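**Teleop on the lane: how many runs before it drives itself?** 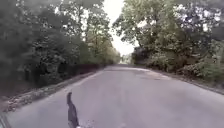
**drolus_fan:** How many joystick runs does it take before the rover can hold a lane with no paint on it?

**Zhong:** Mine took 800, all steered by hand, and it still drifts left when I stop for a sip of coffee.

**ikdale4:** 800 tidy runs teach it to be tidy. Drive badly on purpose, then record the recovery.

**Zhong:** I've never needed to do the bad driving on purpose.

**rirudel:** Disagree with ikdale4. I fed mine 1,000 wobbles and now it wobbles – beautifully, I'll admit.

**ikdale4:** Did you trim off the part before the correction?

**rirudel:** There was a part I was supposed to trim?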